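Re: [housestaff-l] elective slots, rural block

On Nov 25, 2018, Junhao Ding wrote:
> Does anyone know if the Whitfield rotation still counts
> toward the 40 days of primary care? The handbook says
> yes but the portal won't let me pick it.

Yes it counts. Portal is wrong, has been since they changed the codes. Pick "other community" and type Whitfield in the comments box, then email the clerkship office so theres a record. Did mine that way, no trouble.

Housing: ask early. Two rooms over the clinic, one with heat. Bring your own sheets. Logbook has to be signed weekly, they wont backdate it.
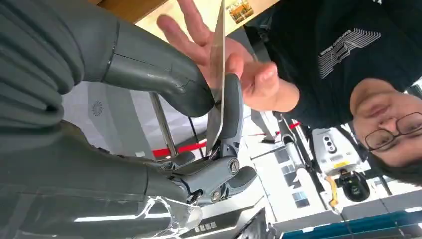
Also the travel money is capped at 153 now, keep gas reciepts. Form goes in before you leave, not after.

On shift, more later if I get a minute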